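# Chapter 5. Insulation and Stored Air

## Learning goals

After working through this chapter, the reader should be able to:

- state why still air slows the loss of heat
- define loft, fill weight and compression set
- explain the effect of stitched channels on the thickness of a filled textile
- calculate the heat flow through a filled panel of known thickness
- distinguish between the insulating layer and the covering layer in bedding and clothing

Readers who have not covered the units of heat flow should review Section 4.3 first. The weave notation from Chapter 2 is used again in Section 5.4 without further comment.

## 5.1 Why textiles insulate

Fibers are fair conductors of heat when compared with air. A solid block of polyester or cotton would make a poor blanket. The value of a textile as an insulator comes almost entirely from the air held between its fibers, and the fibers serve mainly to stop that air from moving.

Heat leaves a warm body by four routes: conduction, convection, radiation and evaporation. A textile acts on all four, though not equally. Conduction through still air is slow. Convection is limited when the air spaces are small enough that warm air can't rise and circulate inside them. Radiation is absorbed and given off again by each fiber in turn, so that a thick batt of fine fibers passes less radiant heat than a thin one. Evaporation is reduced by any cover that resists the passage of water vapor, with consequences for comfort that are treated in Chapter 8.

For most household goods the first two routes dominate. A simple working rule follows: for a given fiber and a given density, the resistance to heat flow rises in direct proportion to thickness. Doubling the thickness of a filled panel halves the heat that passes through it, provided the filling is not compressed in the process.

The rule breaks down in two cases. If the filling is very sparse, air begins to circulate and the gain from added thickness is partly lost. If the filling is very dense, the fibers touch at many points and form paths for conduction. Between these limits lies the range in which nearly all commercial fillings are made.

## 5.2 Loft and fill weight

*Loft* is the thickness of a filled textile at rest under a stated light load. *Fill weight* is the mass of filling per unit area. The two are often confused in trade literature, and a product described as "heavyweight" may have less loft than a lighter one made with a better filling.

The bedroom is a convenient place to study the difference, as several kinds of textile are used there in contact with one another. The sheet contributes almost no insulation. It is a flat weave, thin and closely set, and its job is to provide a washable surface. The pillow is at the other extreme: a closed case around a thick filling, intended to yield under load and then recover.
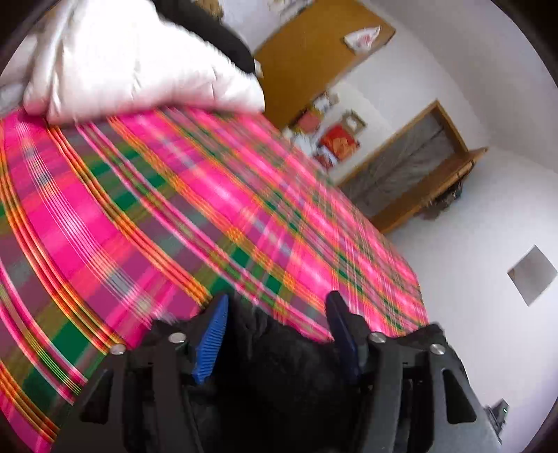

**Figure 5.1** Flat and filled textiles in household use: plaid bedsheet and white pillow with a quilted surface.

The recovery of a filling is never complete. When a load is applied and removed, some of the original loft is lost, and the part that doesn't return is called *compression set*. It is given as a percentage of the starting thickness:

> compression set = (t₀ − t₁) / t₀ × 100

where t₀ is the thickness before loading and t₁ is the thickness after a stated recovery time. In the Clekdale method, used throughout this book, the recovery time is 30 minutes. Other methods allow longer, and results from different methods should not be compared.

Fillings are grouped by structure:

| Filling | Structure | Main cause of lost loft |
|---|---|---|
| Down | Branched clusters | Moisture, broken clusters |
| Hollow staple fiber | Crimped, loose | Loss of crimp |
| Bonded batt | Crimped, joined at crossing points | Failure of bonds |
| Wool | Crimped, scaled | Felting |

Crimp deserves attention. A straight fiber lies flat against its neighbors and packs tightly. A crimped fiber touches its neighbors only at intervals and holds them apart. Heat and washing both relax crimp over time. Crichton and Dow measured the loft of hollow staple panels before and after 20 wash cycles and found that panels dried at the high setting lost more loft than panels dried on a line. The difference was greater for loose fiber than for bonded batt. Their data are reproduced in Table 5.4 at the end of the chapter and are needed for Problem 7.

## 5.3 Quilting

A loose filling placed between two layers of cloth will shift. Under gravity it collects at the lowest point, and the upper part of the panel is left with two layers of cloth and nothing between them. Quilting prevents this by joining the two cloths at intervals, which divides the filling into separate cells or channels.

Each line of stitching has a cost. At the seam the thickness falls nearly to zero, and heat passes easily. Such a line is called a *cold seam*. The loss can be estimated by treating the panel as two kinds of area in parallel:

> Q = Q(channel) + Q(seam)

As heat always favors the easier path, a small fraction of seam area can account for a large fraction of the total loss. A designer must therefore choose a channel width. Narrow channels hold the filling in place but add seams. Wide channels reduce the number of seams but permit the filling to move within each one.

Garments and bedding solve this in different ways. A comforter lies flat and is shaken out often, so large cells are acceptable. A jacket is worn upright, and its filling is pulled toward the hem all day. Channels in a jacket are usually run across the body, at right angles to the pull of gravity, so that each channel carries only its own filling.

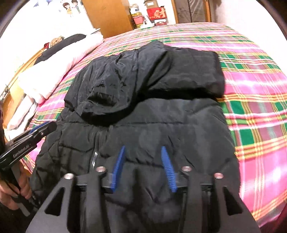
**Figure 5.2** Black puffer jacket with center zipper. The quilted channels run horizontally across the chest and waist.

A front closure presents a related problem. A zipper is a continuous break in the filled layer from collar to hem, and it passes both heat and moving air. The common remedy is a draft flap, a narrow strip of cloth or filled cloth fixed behind the closure on one side. Ritchie tested jackets with and without a draft flap in a moving air stream and reported that the flap mattered little in still air and a good deal in wind. The result agrees with the theory in Section 5.1, in that a flap chiefly limits convection.

Hoods are treated as separate panels for purposes of calculation. When worn, a hood covers a surface of strong curvature, and the outer cloth must be cut larger than the lining. If both are cut to the same size, the outer cloth presses on the filling and loft is lost. This is known as *differential cut* and applies also to sleeves.

### Box wall construction

Where weight and cost allow, the cold seam can be removed by setting a strip of light cloth upright between the two outer layers. The cell then has the form of a box, and its thickness is close to constant from one side to the other. The method is used in sleeping bags and in the better grades of comforter. It is rare in jackets, where the added bulk hinders movement of the arms.

## 5.4 Covering cloths

The cloth that encloses a filling must meet three demands. It must hold the filling in, it must let air escape when the panel is compressed, and it must weigh little enough that it doesn't flatten the loft it is meant to protect. The first two conflict. A cloth tight enough to hold fine down is slow to pass air, and a panel made from it will feel stiff until the air has been forced out.

Surface finish is a separate matter. Calendering, in which the cloth is passed between heated rollers, flattens the yarns and closes the gaps between them. The treated face is smoother and reflects more light. Calendered cloth may be recognized by its shine, but shine alone isn't proof of calendering; filament yarns of flat or three-sided section are glossy without any treatment. The Lasitz air flow test, described in Appendix B, is the proper check.

Color and pattern have no useful effect on insulation indoors. The claim that dark covers are warmer holds only in direct sunlight.

## 5.5 Worked example

A flat filled panel has a thickness of 20 mm and a thermal conductivity of 0.040 W/m·K. The inner face is held 30 K warmer than the outer face. Find the heat flow per square meter, ignoring seams.

> q = kΔT / t
> q = 0.040 × 30 / 0.020
> q = 60 W/m²

The panel is then compressed to 5 mm. If the conductivity is taken as unchanged, the heat flow becomes 240 W/m². In practice the conductivity of a compressed filling changes with its density, and the answer should be read as a first estimate only. Valcárcel gives a correction for dense fillings, which is introduced in Section 5.6 together with the method for panels that include seams.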